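Subject: Re: [kitchen-list] Lemons at the shared table: whole, cut or in a jug?
Date: 07/09/2025
List: Rilarari community kitchen, members

Dear all,

Thank you for the many answers to my first question. I reply to the longest one, and I put my answers between the parts, as the list rules ask. Please excuse my English where it is stiff.

> I don't see why we must decide anything about lemons. At the Puvside
> suppers we always put out a jug of juice and everybody was happy.
> Cutting them at the table makes the table sticky and the pips go
> everywhere.

I agree about the pips. I have wiped that table many times and I know where they hide. But the jug has its own trouble. The juice which we squeeze at four o'clock tastes flat at seven, and a little bitter if somebody has pressed too hard. At the last supper most of the jug went down the sink. A whole lemon which is not used goes back to the fridge and can be used for the next meal.

So my proposal is still this: we put lemons out whole, we cut them only when the fish or the soup is on the table, and we cut them on a plate and not on the bare table top.

> Also who is buying them? The last net from Hutow was half dry inside.
> You could knock on a door with them.

This is true, I was the buyer and I am sorry. They were cheap and I did not take them in my hand before. Now I buy them one by one. I take those which feel heavy for their size, with a skin that is quite smooth and gives a little under the thumb. A very thick, bumpy skin often means not much juice. If there is still a small bit of green stem at the top I am pleased, but I would not refuse a lemon without it. The price on the shelf I leave to the shopping group, who know better than me what we can spend.

If your lemon is hard, roll it under your palm on the table for a short time, with some weight. My mother put hers in warm water first. I have tried both ways and I think the warm water helps more in winter, when they come straight out of the cold store.

> And while we are on it, the plates. We have blue ones and green ones
> and whatever is left from Valentini. Could we please use one colour for
> food and the other for scraps? Last time I put my fish on somebody's
> onion peel.

I laughed when I read this, but I think you are right. May I suggest: blue for what we eat, pale green for peel, pips and squeezed halves. The blue is easier to see on that brown table, also when the evening light is poor. The Valentini plates are nearly all chipped, and I would keep them for under the flower pots.

Two small points about the plates, if we do it like this. First, please do not stack a used green one on a clean blue one when you carry them to the kitchen. Second, the lemon should be cut in the well of the plate, so the juice stays inside the rim. With a quick wipe afterwards the table has no rings.

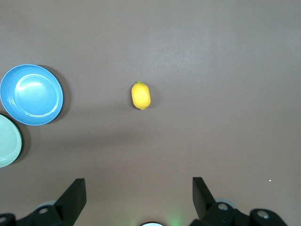
For the cutting itself, I was taught to cut lengthwise, from the stem end to the other end, and then each half in two or three long pieces. Then one makes a small cut along the white middle part and takes it away with most of the pips. Such a wedge is easy to press with the fingers. Round slices look nice in a glass of water, but at the table you cannot squeeze them well and they go into your eye, or into the eye of your neighbour.

> My vote is for the jug, but I can live with whole ones if somebody else
> cuts them.

I can cut, if I am there. If I am not there, the small knife with the yellow handle is the best one for it. It lives in the left drawer, in its cardboard cover. Please dry it before it goes back in.

For the washing: our lemons are mostly waxed, so if you want to grate the skin for a cake, use hot water and the brush, and rub dry with a cloth. For juice only, a rinse under the tap is enough for me. Others on the list may be more strict.

One question from my side, because I could not find it in the old messages. Has anybody on this list frozen the juice in the ice tray? I would like to know how long it keeps a good taste, and if the tray smells of lemon afterwards. We use the same tray for the ice of the children's drinks.

I will bring four lemons to the September supper. Please write to the list, and not only to me, if you are against the blue and green idea.

With kind regards,
your cook for September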